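Talks > Moseldale meetup > Speaker notes

Last updated: June

Speaker notes: Where is the gripper when there is nothing to look at?

(Start slowly. Stamatia switches the slides, I only talk.)

Good afternoon. My name is Periklis Sarantis and I work on the pose tracking in Zelura, our software for hand-held gripper recordings. Stamatia Sarantis wrote the replay tool, so please ask her the difficult questions about timing.

I will speak today about one narrow problem. A person moves the gripper by hand, the camera records, and afterwards we must calculate where the gripper was at every moment. If this path is wrong, the policy learns a wrong motion. It does not complain, it simply learns it.

Our tracker looks for corners and small details, and follows them from one image to the next. On a messy desk this is easy. On a bare table it is much harder, and I want to spend most of my time on the bare table.

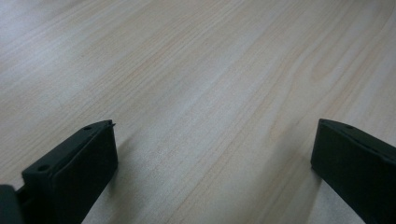
Wood grain has long lines, and a line is a poor thing to track. Across the line you can measure the motion well. Along the line the tracker can slide, and the error still looks small. (Show with the pen on the edge of the desk. Wait until people nod.) We call it the sliding problem in the team, I don't know if there is a better English name.

The second difficulty is the fingers. They are always in view and they do not move with the table. If the tracker takes points on them, it believes the camera stands still. So we mask them. In the first version the mask was one fixed shape, which was wrong when the fingers opened wide. Now the mask is computed from the opening width, with a small margin for the soft shadows – they travel with the fingers also.

Numbers, next slide. We had 452 recordings from the Sistalport bench. With the old mask, 14 of them lost tracking before the end. In the other recordings we still checked the path by eye, and 436 were accepted. The remaining ones had a jump in height, and I do not have a full explanation yet. Please say this clearly and do not hurry over it.

What we changed after:
- points on the fingers are rejected before matching, not after
- when the image has mostly parallel lines, we trust the inertial sensor more
- the replay tool shows the uncertainty as a direction, so you see where it can slide

The last item was asked for by Papadakis, who review many recordings and wanted to know which ones to open first.

(If there is time: live replay, 3 minutes. Start it before the talk, the loading is slow. If it fails, go to the backup slide – no apologies.)

Likely question: why not put printed markers on the table? We do it for calibration. For the recordings themselves we prefer the table as people have it at home.

Questions, then Stamatia shows the settings file.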